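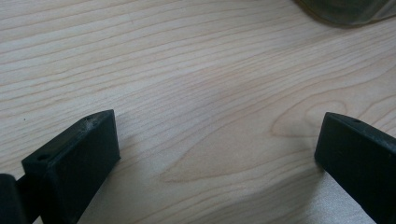
Mandla Shabalala wrote in to say that his listings on Malleo sat for weeks until he put the measurements in the first line, and that after that the messages asking "how big is it?" stopped. He wanted to know what else belongs at the top. The answer is in step 3, and the rest of the page has been rearranged a little to match.

How to sell household things secondhand

These steps are for someone clearing out a room or two, with no plan to make a business of it. They assume you are using Malleo or a site like it, where you write the listing and agree on the handover with the buyer yourself.

1. Sort before you list

Make piles for selling, giving away and throwing out. Anything that would sell for less than the cost of a sandwich goes in the giveaway pile, unless you can group it with other things. Kids' books sell better as a bundle. So do plain kitchen glasses, picture hangers and craft supplies.

Check drawers, pockets and zippered covers. Look on the underside of furniture for labels and write down what they say.

2. Clean it, but don't fix it

Wipe, vacuum or wash whatever can be wiped, vacuumed or washed. Stuffed toys and cushions need a look at the care tag first. Some are surface wash only, and they come out lumpy if you put them through a full cycle. Let everything dry completely before it goes in a bag.

Repairs are seldom worth the time. A loose screw, yes. A deep scratch, no - mention it in the listing and take a bit off the price. Half-finished repairs put people off more than the original damage does.

3. Write the listing

The first line should have the name of the thing, the size and the condition, in that order. On most phones a buyer sees that line and no more before deciding whether to tap.

Good: Bookcase, 11 inches deep, one chipped corner
Not so good: Beautiful bookcase, must see!!

After the first line, put in:

- the brand, if there is one
- what it is made of, if you are sure (leave it out if you are guessing)
- every mark, stain, missing part or smell
- whether there are pets or smokers in the home
- which part of town it is in
- whether it takes two people to lift

Keep it short. Malleo lets you write over 1,000 characters, but you will rarely need them. Leave out the story of where you bought it.

4. Set a price

Search for the same thing and look at what is marked as sold. Asking prices tell you very little. If you can't find a match, start at a third of what it costs new and see how the first few days go.

Decide on your lowest price now and write it on a piece of paper. It is easy to give in at nine at night when someone is pushing.
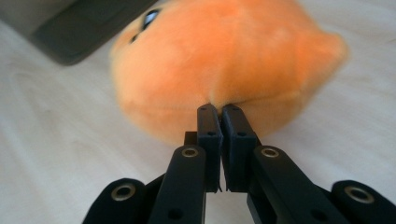
Last changed: October

5. Answer messages

Reply in the order the messages came in. If the first person wants to come by on Thursday and the second can come tonight, the first person still has it, as long as they have named a time. Ask for a time, not just a day.

"Is this still available?" needs only a yes and a question back: "Yes, when would you like to pick it up?" Many people will not write again. That's normal.

Don't send codes, don't click on payment links from buyers, and don't agree to have "a cousin" collect something before the money is in your account.

6. Hand it over

For pickup, bring the item to the front door or the lobby ahead of time. Large furniture is the exception, and you will want a second person at home for that anyway. Cash or an instant transfer are both fine. Check the transfer in your own banking app before the item leaves.

For shipping, soft things can go in a plastic bag inside a box. Squeeze the air out first and you can often drop down a box size. Emedik charges by size and then by weight, so it pays to measure the packed box with a tape. I make my labels in Rultasel, but handwriting works as long as it's in block letters and covered with clear tape. Get a receipt at the counter.

The drop-off point on Zalewska closes for lunch, which is not on the sign.

7. If it doesn't sell

Change the first photo and the first line before you touch the price. Wait 2 weeks. Then lower the price once, by enough that people will notice, and say in the listing that it is the last drop. After that, move it to the giveaway pile and take the listing down.

Katsuhiko Shibata asked whether it helps to delete a listing and post it again. It does put you back at the top on Malleo, but you lose the people who saved the old one, and they get a message when the price goes down. I would lower the price first.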